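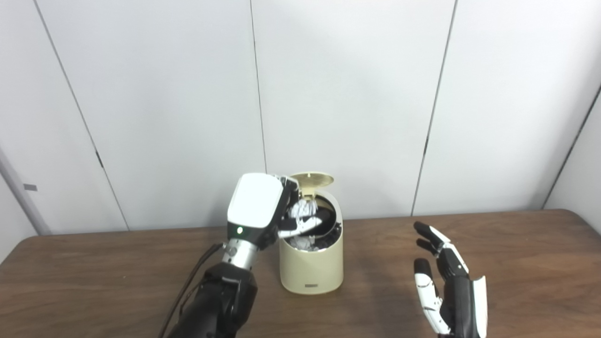 Maintained by Hye-jin Na and Amirhossein Rahimi. Last updated 18 June 2026

Clokimier: a word list of household waste

Clokimier is a list of 800 English words and short phrases which people use when they speak of rubbish at home: the things thrown away, the places where they go, and the rules on the calendar by the door. It was made for language teachers and for people who write notices for blocks of flats.

What is in the folder

words.csv has one entry per line, with the columns term, region, register, meaning and sentence.
sentences.txt has 2000 sample sentences in plain text, UTF-8.
topics.txt has the 15 topic names. Please keep their spelling, as the script compares them letter by letter.
CHANGES is written by hand and has some gaps before version 8.

How the words were collected

Hyun-seo Seol and Ye-seo Moon read the leaflets that came through their own doors and wrote down each term with the sentence around it. Street names and telephone numbers were taken out. Sang-wook Tak then wrote the meanings in everyday English. When two editors did not agree on the register of a word, both labels are kept and divided by a slash.
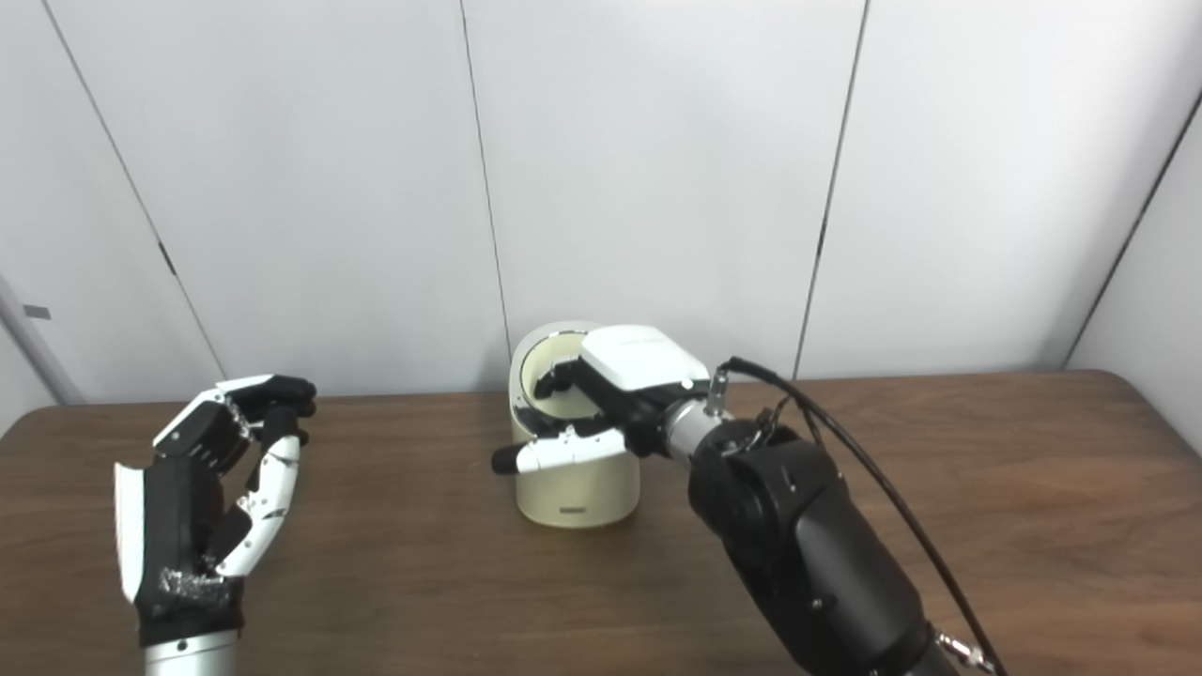
Cream container with a metallic rim, on a wooden table.

The words for containers gave us the most work. "Bin", "caddy", "pot" and "tub" are used with much overlap, and one leaflet may call the same object by two names. We did not correct this. The column meaning gives the general sense, and the sentence shows how the writer used it.

Known problems

Words from Scotland are few. The topic "garden" is too large and should be divided, which we hope to do in October. Some sentences are old and mention services that may have changed, so please do not take collection advice from them.
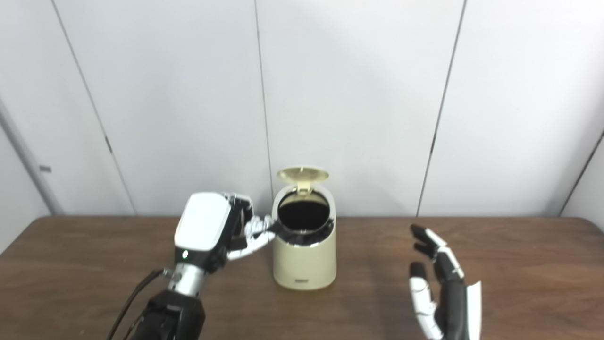 Reading time: 2 minutes

Use and changes

You may copy the list, print it and change it for lessons, if you keep the names of the editors. For a correction, send the line number, the old text and the new text in one message. Corrections without a line number are also read, but they wait longer.

The earlier list, called Madero, is no longer updated. Its entry numbers do not match those of Clokimier.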